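4. House rules for a shared tabletop cell

I'll admit that I used to skip this section in other people's papers. You get a paragraph on safety, a nod to the risk assessment, and then everybody hurries along to the results. But most of what went wrong in the Posa project went wrong at the table, between runs, with people who knew perfectly well what the manual said! So I want to spend a page on the rules we ended up with, and on the ones Piyumi Sarkar and I still argue over.

We started with 30 written rules, copied more or less straight from the Lerell lab. By December we had 17. The ones we dropped were mostly duplicates (four different ways of saying "look before you jog the arm"), and the ones we kept fit on a single sheet that hangs by the door. Rule 1 is that glass goes on the table only if the task calls for it. Rule 2 is that a teach pendant has a fixed home, and you put it back there before you touch anything on the table.
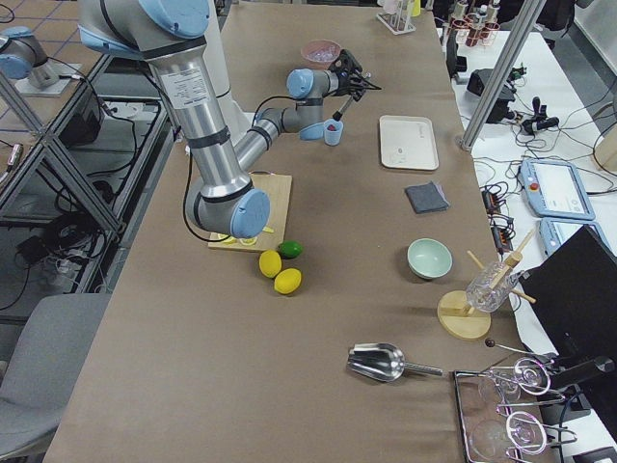 Figure 3. Bar and fruit task, overhead arm with gripper near the small blue cup. Pendants on the side table, wine glasses in the wire rack at lower right.

Rule 2 sounds fussy, I know. What we care about is how long it takes a second person (the one not running the arm) to get a hand on a stop button, and that time shoots up when the pendant has wandered off under somebody's notebook. We want both people to point to the nearest stop before every session, out loud, feeling a little silly. It takes no time at all and I've grown fond of it.

Rules 5 through 9 cover the objects themselves. Metal tools get their own clear patch of table, with open space all the way around, so the gripper can come in from any side and a bad grasp doesn't drag the neighbors along with it. Shiny things also get a trial approach at reduced speed, every time, even if the same tool ran fine yesterday.

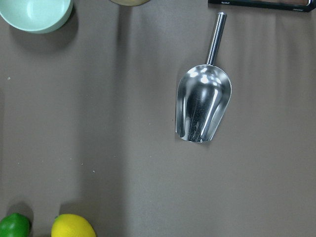 Does a reduced-speed approach have to be repeated when only the lighting has changed?
We repeat it whenever a lamp has been moved or swapped, and we write the change in the log before the arm is enabled.

The log deserves a word too. Over the whole project we recorded 648 sessions, and 27 of them were stopped by a person, with the reason written down in plain language. "Didn't like the sound" is a perfectly good reason in our log. I feel strongly about this one! Once people have to justify a stop with a code from a list, they start hesitating, and I'd much rather have a messy log than a slow hand.

Then there's wiping down and resetting, rules 12 to 15, which we borrowed from the Ghauri kitchen cell and loosened a bit. The table gets wiped at the end of a block of runs, with the arm disabled, and whoever wipes it signs the sheet. Cups and racks go back to the start position by eye. We tried taped outlines for a while, but they kept peeling up.

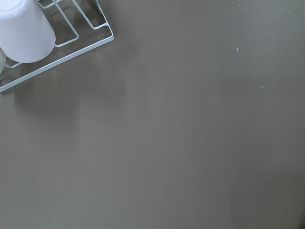 Piyumi Sarkar read a draft of this part and objected that resetting by eye is fine for safety but bad practice for anyone who wants to compare runs later; she would keep the outlines and find better tape. She also thinks the person who wipes the table shouldn't be the one who signs for it.

I've come around on the second point, and the sheet now has two signature boxes. On the first we're still split. The Bostier group has offered to try both reset methods in their own cell, and until they do, rule 14 stays the way it is, with her objection printed underneath it in small type.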